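My garage door has been opening for strangers

2021-09-11

I've been promising a post on the garage door since summer, and I kept putting it off. Part of it was laziness, and part of it was that I felt pretty dumb about the whole thing. Anyway, the new opener is up, the old one is in a box, and I finally have the story straight in my head.

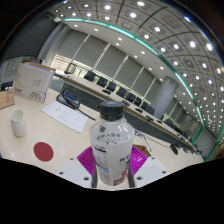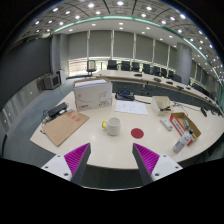 My old garage opener was a Morklow, and it came with the house when I moved to Prirkwood. It had one remote with one big button, and inside the remote was a row of tiny switches you could flip up or down with a pen. Match the switches in the remote to the switches in the motor unit and the door opens. That's the whole security system! The remote shouts the same code every single time you press it, and anything that hears the code can shout it back later. Think of the black screw cap on that water bottle: it keeps the water in just fine, but it was never meant to keep anyone out, and anybody with a hand can twist it off. That's how my garage worked for six years, with my bike, my tools and the door into the kitchen behind it.

I found out in the most boring way possible. I came home one afternoon and the garage was wide open. I figured I'd forgotten to close it (I've done that before), so I went in, checked that nothing was missing, and closed it. Two weeks later, same thing. After that I started standing in the driveway like a weirdo and watching the door go all the way down before I drove off. And then one evening I was in the kitchen and heard the motor start up by itself. I ran out there with a spatula in my hand. Empty driveway, empty street, door halfway up.

Well, the street wasn't totally empty. A car was pulling in a few houses down on Zacharias Lane, and its garage door was going up too. I walked over and asked, and yep, another Morklow, same age as mine, every switch set to the up position. Mine were all up too. I don't think either of us had ever opened the case. Their button opened my garage if they pressed it early enough on the way home, and I'm sure mine had been opening theirs for years. So there was no burglar, only two lazy people with factory settings.

That should have been a relief, and it was for maybe an hour. Then I started reading.

If you've never looked into this stuff, the short version goes like this. Old remotes use a fixed code. Somebody who wants in can record it with a cheap radio receiver and play it back, and because there are only so many ways to set a handful of switches, they can also skip the recording and just try all the combinations. I'm not going to explain how, but the write-ups are out there and some of them are years old. Newer remotes use what's called a rolling code. The remote and the motor share a secret, and every press sends a different code, so yesterday's code doesn't open the door today. There are attacks on those too (jam the signal, grab the code, save it for later), but they take more effort, and a person would have to want my bike pretty badly.

So step one was changing my switches, which took all of five minutes including finding the ladder. Please do this if you've got an old one! It doesn't fix the recording problem, but at least your neighbors stop airing out your garage.

Step two was shopping. I looked at two options. One was an add-on receiver for $34 that wires into the wall button terminals of your existing opener and comes with its own rolling-code remotes. The other was a whole new unit, a Rutiletti with a belt drive, for $184 before tax. I really wanted the cheap one to be the answer. The trouble is that on my model the old receiver is built into the main board, and I couldn't find a way to shut it off. You'd have a nice modern lock on the door and the old one still sitting right next to it, working fine. I spent a whole evening on forums hoping somebody would tell me to cut a particular wire. One guy did, and then three people replied that he'd be stuck with a dead motor, so no.

I bought the Rutiletti. Installing it was mostly okay. The rail went together easily, the bracket didn't line up with the old holes (of course), and I had to redo the sensor wiring because I'd stapled it where the door track goes. The instructions are 103 pages long in who knows how many languages, and the part on pairing remotes is a single paragraph near the back. It went: press the learn button, wait for the light, press the remote twice. I pressed it once, waited, got nothing, and said some things.

It also came with a Wi-Fi module, which I left in the bag. I know, I know, the app tells you if the door is open, and that would've been handy all summer. But I had just spent weeks getting annoyed about one way for strangers to open my door and I wasn't in the mood to add an account, a password and somebody's server to the list. Maybe I'll change my mind in November when it's cold and I'm lying in bed wondering whether I closed it. If I do, it's going on the guest network with the printer.

Some other things I did while I was at it:

I took the remote off the car visor. It lives in my bag now. A remote in a parked car plus a registration card with your address in the glove box is a really bad combination, and I'd had both in there forever.

I started locking the door between the garage and the kitchen. It has a perfectly good deadbolt that I had never once used.

I wiped the codes from the old unit before boxing it up, by which I mean I flipped all the switches to random spots. I haven't decided whether to recycle it or keep the motor for parts.

My neighbor still has the Morklow, by the way. The switches are changed at least, and I've offered to help with the swap if they buy a new one. I've told them to measure the bracket holes first.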